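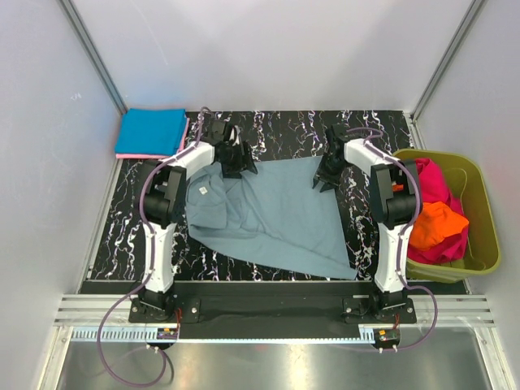
*Gray-blue item, top edge straight, everything else a matter of opinion.*

I have been folding laundry for most of my adult life and I would put my skill level at "confident beginner." The top edge I can do. Anyone can do a top edge. You take two corners, pull until the cloth behaves, and feel for one second like a person who irons pillowcases. Then you look down at the rest of it, which has slumped into a triangle and is bunching up on the left.

Towels are where I keep my self-respect. A towel has four corners and no ambitions. My rule is to do them first, so there's a finished pile at the back of the table before the hard stuff begins, something bright blue on top if possible. I know the pile doesn't help. I like having it there when things go badly with a sleeve.

For a few years I was a disciple of the Royer fold, picked up from a pamphlet that came in the box with a Stastell drying rack. The Royer fold takes 7 steps, the fourth of which is "invert the garment along its quiet side." I read that sentence in bed, in the bath and once out loud in the car. No garment of mine has ever had a quiet side. I got through a whole winter by doing steps one to three and then rolling the thing up like a newspaper.

The rack is fine, by the way. It pinches your thumb when you close it, but it's held up through more than 150 loads and one house move, and I can't say the same for my knees.

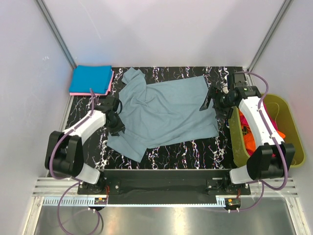

Polo shirts are a T-shirt wearing a tie to get into a restaurant. They want to be treated like dress shirts and they have none of the structure to back it up. The collar won't lie flat, the short sleeves are too stubby to tuck and too wide to ignore, and a button placket always wants to be somewhere other than the middle. My mistake for years was starting at the hem, on the theory that the hem was the easy end. Now I go for the shoulders. With the light blue one spread like that, collar bunched up at the top left and a sleeve half doubled over on itself, I'd leave the hem alone completely, get hold of the fabric up by the shoulder, and pull the top out until the diagonal wrinkles gave up. Collar next, flat with the palm. Sleeves in. Hem up to the collar in one go, and don't look back.

Should you button it first? The Gristthorpe method says yes, all the way up. I've tried it. It adds 40 seconds a shirt and you have to unbutton everything in the morning when you're already late, so I do the top one and call it tradition.

A word on baskets. I used to dump the whole load on the table, and it was a mistake every single time — a heap that size takes up the room you need for folding, and it looks at you. Everything stays in the bin now, off to one side, and comes out one piece at a time. I have a wide Mamside tub for this that has lost one handle and is otherwise perfect. Mine always seems to have the loud colors on top and all the socks at the bottom, where they spend the week making new friends.

My record for a full load is 90 minutes, which includes a sandwich. Thursday is sheets. I own one fitted sheet that I have never folded, only subdued, and I'm planning to put it straight back on the bed.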